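# Upkeep of the Tabletop Cell: Notes for the Month of February

The following notes concern the tabletop cell at Stirkura, for which the present author holds responsibility. Several readers of this blog have written to ask how the cell is kept in working order between the larger services. The account below sets out the routine as it stood in February and records two repairs carried out in that month. It replaces the shorter note on the old site, parts of which no longer apply.

## Purpose of the cell

The cell is used for picking up food and small household goods by hand-sized gripper. It consists of a single arm, a table, and a control cabinet. The arm was installed by Kaltitz under a service agreement that covers the joints, the drives, and the cabinet. Everything beyond the wrist is the duty of the person who runs the cell. This division is stated in the agreement and has been observed without difficulty, although it does mean that questions about the wrist plate itself tend to travel back and forth before they are settled.

The cell runs for most of the working day. Long trials are booked in the afternoon, and the morning is kept for checks and changes.

## Daily checks

The arm is brought to its rest position before any person reaches over the table. The stop button is pressed and the indicator on the cabinet is read. Only then is the table wiped, using a damp cloth followed by a dry one. No spray is used near the gripper. A spray was used during the first year, and the residue that collected at the base of the fingers took a full morning to remove.

The finger pads are examined next. They are soft and pale, and they show dirt readily. A pad is replaced when it has a cut that can be felt with a fingernail, when it has gone shiny across the tip, or when it has begun to lift at its lower edge. Fruit is harder on the pads than might be expected. Sugar from a bruised skin dries to a thin film, and the film picks up dust and lint. Warm water and a drop of dish soap will remove it. Alcohol wipes were tried and set aside, as the pads treated with them became stiff.

Spare pads are purchased from Derese in sets of 30. The sets vary slightly in thickness. For this reason pads from two different sets are never fitted to the same gripper, and the set label is copied into the log at each change.

The last of the daily checks is the closing test. The gripper is closed on a folded strip of paper, and the strip is pulled by hand. It should resist evenly from both sides. If it slides toward one finger, the gripper is taken off and seated again.

## Objects used for checking the grasp

A rubber block was formerly used to confirm that the gripper was fit for work after a pad change. The block has been withdrawn. It was too forgiving, and a gripper that held the block well would still let go of a real object.

Apples are now used. They are round, they roll, they vary in size, and they mark visibly when squeezed too hard. They are placed in a deep bowl with a sheet of paper laid inside. The depth of the bowl is useful in its own right, as it obliges the fingers to come down from above and leaves little room for error at the sides. The paper should be crumpled before it goes in. A flat sheet lets the fruit slide together toward the middle, and the first grasp of a run then becomes much easier than the rest.

An apple that has been marked is removed from use the same day. The marked fruit goes to whoever wants it, provided it has not been on the floor.

## Force setting

The force setting on this gripper is given as a share of its full range. For firm fruit the cell was run at 70 percent through the winter. This was found to be too high once new pads had been fitted, the new pads having more grip than the worn ones they replaced. The setting is now lowered after every pad change and brought up by small steps until an apple can be lifted and held over the table without turning.

The value reached in this way is written on the card taped to the cabinet door. Readers who run a similar cell should not copy the value from another site. It depends on the pads, the age of the gripper, and to some extent on the temperature of the room, and the author has seen a borrowed setting crush a good deal of soft fruit at Mevercombe.

## First repair: play in the gripper mount

Early in the month the fingers were observed to arrive slightly to one side of the point requested. The error was small and did not appear in every run. The calibration was repeated twice, and on each occasion the error returned by the next morning.

The cause was a loose screw in the gripper mount. The screw had been tightened in the normal order at the last change, but a grain of dried material had been trapped beneath the plate, and the plate had settled once the grain was crushed. The plate was removed, both faces were cleaned with a lint-free cloth, and the screws were tightened in a cross pattern in two passes. The calibration was then repeated a final time.

The change sheet has been amended. The line that read "fit plate" now reads "clean both faces, inspect under a lamp, fit plate."

## Second repair: cable strain

The second fault was an intermittent loss of signal from the gripper. It occurred only when the arm reached down and across its own base, which is a common posture for work in a deep container. The gripper would stop where it was and report no position. Moving the arm upward by hand guidance restored the signal at once.

Kaltitz was informed, and the joints and the cabinet were tested under the agreement. No fault was found in either. The signal cable was then examined along its full length, and the outer cover was found to be creased at a point where a tie had been pulled too tight. The cable was replaced. The new one is held by wide fabric straps in place of the narrow plastic ties, and it has been given enough slack to follow the arm through its lowest reach.

It is recommended that slack be checked with the arm extended and again with the arm folded. A cable that hangs well in one posture may be under strain in the other. The check takes some 2 minutes and requires no tools.

The floor cables were left as they were. A covered channel has been requested for them, and the request has been approved in principle. A delivery date has not been given.

## Return to service

After each repair the cell is returned to work in stages. The arm is first moved at low speed above an empty area of the table. It is then lowered into the bowl with the gripper open and without closing on anything, so that the clearance at the rim can be judged by eye. Grasping is resumed last, still at low speed, with one person at the stop button for the whole of the first run.

Normal speed is restored only after a full set of lifts has been completed without a drop. The result is entered in the log together with the pad set, the force value, and the name of the program. Drops are entered as well, including those with an obvious cause. An earlier habit of leaving out the obvious ones made the log for last autumn almost useless when the mount problem was being traced.

## Matters outstanding

The wrist plate shows light wear at one of its locating pins. Kaltitz and Derese have each been asked whether the pin may be replaced on its own, and the two replies do not agree. The plate remains in use and is inspected at every pad change.

A softer pad has been offered by Derese for trial. It will be fitted when the present set is used up, and the results will be posted on this page with the force value that was reached for apples and, if the supply allows, for pears.

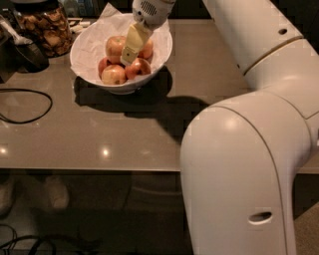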